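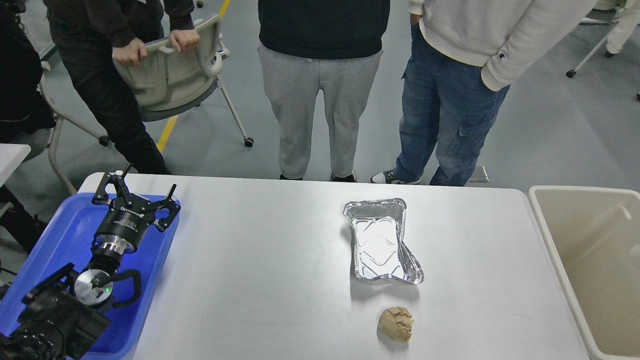

After the Meal: Sorting Foil and Paper at the Shared Table

Foil trays and brown paper are among the most common remains of a catered lunch, and among the most often placed in the wrong bin. A tray that is empty and bent out of shape still has value as metal. A ball of kraft paper may be suitable for recycling too, provided that it has not soaked up grease.

The Lodik centre, which serves 447 lunches on a full day, revised its clearing arrangements in January. Diners had previously carried everything to a single bin beside the door. Under the present system, items are left on a plain white table and separated there before removal. The work is guided by a short handbook from Eltonine, the centre's catering contractor.

The handbook asks staff to scrape and rinse each foil tray and to press it flat. Stamped ridges in the base tend to hold sauce and should be wiped along their length. Rolled rims are best folded inwards, as they can be sharp once the walls have been pinched. Flattened trays are stacked and sent to the metal store at Bhatt Yard, where the minimum load is 700 trays.

Paper receives different treatment. Wads are opened out by hand and inspected on both sides. Clean sheets are laid flat in the paper box, while stained ones go to compost with the food scraps. Tightly crumpled paper takes up a good deal of room, and the centre found that opening it reduced collections from the kitchen corridor.

In the first month, 622 trays were recovered and 71 were rejected for food residue. Clasex, which manages the building, has since placed a second rinsing sink within reach of the sorting area. The same arrangements will be introduced in the upper dining room, where lunch is served until half past two.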